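Estates > Grounds and Trees > Meetings > Minutes

Jistcombe College Grounds Working Group: minutes of meeting

16/07/2026
By the Grounds Office

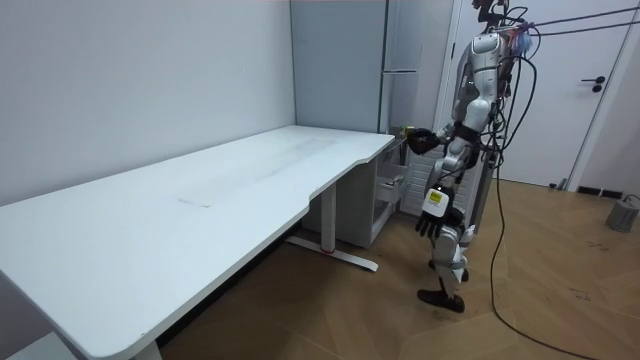 1. Minutes of the last meeting

Agreed as a correct record, with one change. Under item 5, "crown lift" should read "crown reduction" for the two limes by the north gate.

2. Matters arising

The revised tree plan has been issued to all departments. The old plan should be withdrawn from noticeboards, as it shows the Flarnach boundary in the wrong place. The request for a second water point near the orchard remains with the estates office.

3. Tree survey

The survey of the main site is complete and 300 trees have been tagged. The contractor, Sevudo, has supplied the results as a spreadsheet and a marked plan. Tag numbers run from the north gate clockwise. Trees under 75 mm stem diameter were not tagged.

Of the tagged trees, 11 need work before winter. Most of this is removal of deadwood over paths. Decay was found at the base of 4 trees, all mature beech on the Flarnach side. Sevudo recommends a further test of each before a decision is made on felling. The meeting accepted this, and noted that the test measures sound wood at the base only and gives no information on the roots.

The group asked whether the ash along the drive had been graded for dieback. It had, but the grades were left out of the spreadsheet. Sevudo to be asked for a corrected copy.

Action: Grounds Office to order the basal tests and obtain the ash grades.

4. Work near buildings

Roots from the large plane have lifted the paving outside the Tomar building. The paving is uneven along the edge nearest the cycle racks. Three options were put forward: relay the slabs on a deeper bed of sand, replace them with bound gravel, or move the path. Cutting the roots was ruled out, as the larger ones are within the root protection area and probably hold the tree on that side.

Bound gravel was preferred. It can be laid over the roots without digging and lets water through. The cost is higher than relaying, but the slabs have already been relaid twice. Safety - particularly for wheelchair users - was felt to justify the extra cost. Cones to stay in place until the work is done.

Action: Estates to obtain prices for bound gravel, with and without new edging.

5. Watering of young trees

The trees planted last winter are being watered weekly. Losses so far are two field maples and one hornbeam. The water bags on the south bank empty too fast on the slope and have been replaced with pipes set into the soil. Mulch is to be topped up to a depth of 75 mm and kept clear of the stems. Strimmer damage was seen on several stems in the long grass. Guards to be fitted, and the grass within half a metre of each stem to be cut by hand.

6. Planting plan

The draft list for the coming winter was discussed. The group asked for fewer birch and more small-leaved lime. Oak is to be bought from British-grown stock only, with plant passports checked on delivery. No planting will take place on the strip above the heating main. The list will be fixed in September so that orders can be placed before stock runs short.

Action: Grounds Office to send round a revised list with prices.

7. Storm procedure

The present procedure closes the drive when gusts above a set speed are forecast, but does not say who reopens it. Wording to be added so that the drive stays shut until it has been walked and any hanging branches reported. The side gate is to be treated in the same way.

8. Any other business

The log pile behind the glasshouse is being used as a tip for general waste. A sign will be put up. Wood chip from the summer work will be kept on site for paths - none to be used as mulch if it comes from diseased trees.

9. Next meeting

September, date to be confirmed once the basal test results are in.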